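Rotgate Community Board > House and Home > Draughts in the back bedroom

5 replies | 46 views | Share

tindall_end
27 Dec 2018
We moved into a terrace off Tindall Road this month and the back bedroom is freezing. It has an old sash window and a radiator under it. The radiator gets hot but the room doesn't. I've been quoted 200 pounds to have the sashes brushed and sealed. Is it worth it, or should I just hang heavy curtains and wait for spring?

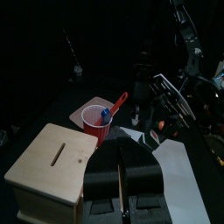
The landing is fine, by the way, and so is the front bedroom, which has newer windows. I can feel air coming in where the two sashes meet.

merlef
Get the sashes done. We had ours sealed and the rattling stopped as well. Curtains only help once it's dark and you've drawn them.

girkex
Disagree with merlef. Try foam strip first, it costs next to nothing. 200 for one window is steep.

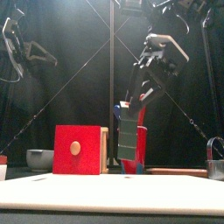
Check the floor too. In my house most of the cold came up between the boards and the skirting, and I'd blamed the window for 2 winters.

merlef
Foam strip on a sliding sash will tear off the first time you open it. It's fine for doors.

girkex
I don't open mine in winter, so it lasts.
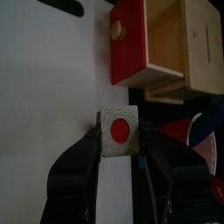 Small grey block with a red spot.

s_hunt
You're both right up to a point. Foam where nothing slides, brush strip where it does. I did mine for some 60 pounds in materials and it took a weekend. The hard part was getting the old paint off the beading without splitting it.

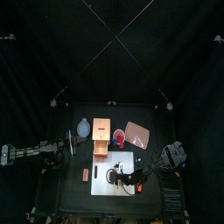 On curtains, I'd still hang them whatever you do with the window. Make them long and keep them close to the wall at the sides, or the cold air just comes round the edge. Tall black ones on three sides, like those round the table there, would be too gloomy for a bedroom, but a thick lining behind a pale fabric works well. Don't let them hang over the radiator.

Comments (2)

nirko: Brush strip for me too. Measure the gap before you buy.

tindall_end: Thanks all. I'll look at the skirting first and then get a second quote.

Contact us | Rotgate Community Board | Back to top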